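Despina Roman spent September packing boxes. She works for Bunska, a small firm gathering examples for a learning system, and her tools are two hand-held grippers. She picks something up, holds it over a carton, and moves on to the next item. By the end of the month she had 732 recordings - the target is 1000.

"Bedrooms are harder than tables," she says. "The quilt gives a little every time."
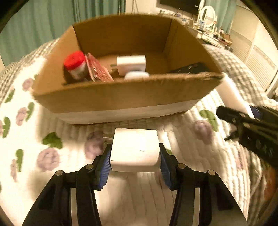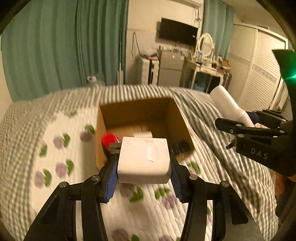
Does every recording have to be neat?

Small fumbles stay in, and only recordings with missing data are thrown out.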